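January 31, 2019 | by the Huris bench

5 min read

We use cookies to remember your cart. By staying on this page you're fine with that.

Druline 8 rack mixer with automatic mic control

I've been putting sound systems into meeting rooms and small halls for a long time, and the thing I get asked for most is a box that people can leave alone. They don't want a desk with faders. They want to walk in, talk, and be heard at the back. So when we started on the Druline 8 that was pretty much the whole wish list, and I'm happy to say we got most of the way there (more on the rest further down).

It's a one-space rack mixer with eight mic or line inputs and four outputs. Every input has its own phantom power switch, on the back, where a guest speaker won't find it. The outputs are balanced and they come out on screw terminals, because I got tired of soldering XLRs on my knees inside a lectern. There's a headphone jack on the front too. You'd be amazed how many installed mixers skip that!

The automatic part works like this. Each mic gets watched all the time, and when someone talks, that channel comes up and the others drop back. You set how far they drop. I like them to go down gently, so the room tone doesn't pump in and out between sentences, and that's how it's set when it leaves us. If two people talk at once, both get through. The last mic used stays open until another one takes over, so you don't get that dead, is-this-thing-on silence in a pause.

Setup is done from a web page on the mixer itself. Plug in a network cable, type in the address printed on the front label, and you get gains, EQ, a high-pass filter for each input and a limiter for each output. There are 200 preset slots, which is silly, and I've never seen anyone fill more than a handful, but the memory was there so we left them in. You can lock the page with a password. Please write the password down somewhere that isn't the inside of the rack door.

We tried the first ones at the Dullcombe town hall, a long room with a hard floor and a balcony, 164 seats when they're all out. It had four gooseneck mics on the stage table and a wireless handheld for questions. The old system howled whenever the handheld got near the front row. With the Druline in, and the speakers left exactly where they were, I could walk the handheld right along that row at a normal talking level. I did turn down the 2,000 Hz band a little on the main outputs to get there, so I won't claim it was all the mixer's doing. It's been in since June and the only call I've had was about a dead battery in the handheld.

Now the things it doesn't do. There's no echo canceling, so if your room is mostly for video calls, look at the Hubáček conference unit instead (we sell it too, and I'll gladly talk you through which one fits). There's no built-in amplifier. The front panel has signal lights and no screen, so you'll want a laptop or tablet for the first visit. And it's not a music mixer. You can run a backing track through it just fine, but a band will make the automatic gating very confused. You can turn the gating off one channel at a time, and I'd do that for anything with a guitar plugged into it.

What's in the box: the mixer, a power cord, rack ears with screws, the terminal plugs and a printed quick guide that I wrote myself and kept to two sides. The full manual is a download. It's warrantied for three years, and repairs get done here at Huris by the same people who build them, so if you call with a question you're talking to someone who's had the lid off.

We made 2,000 of the front panels in dark gray, so that's the color for the foreseeable future. I keep being asked for white. I hear you, and I'd like a white one too, but not until those are used up.

If you're not sure whether eight inputs is enough, count your mics, add the laptop, and add one for whatever the room gets used for next year. Two units can be linked with a single network cable, and the automatic mixing then works across all sixteen inputs as if it were one box.

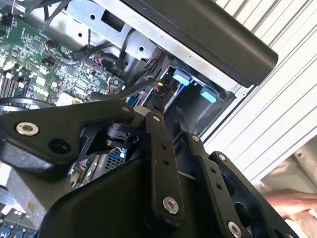
Linking does add a tiny bit of delay on the second unit's channels, too small to hear in a room, but if you're recording both units to separate tracks you may want to nudge one of them. There's a setting for it on the outputs page, under Advanced, and it's off by default.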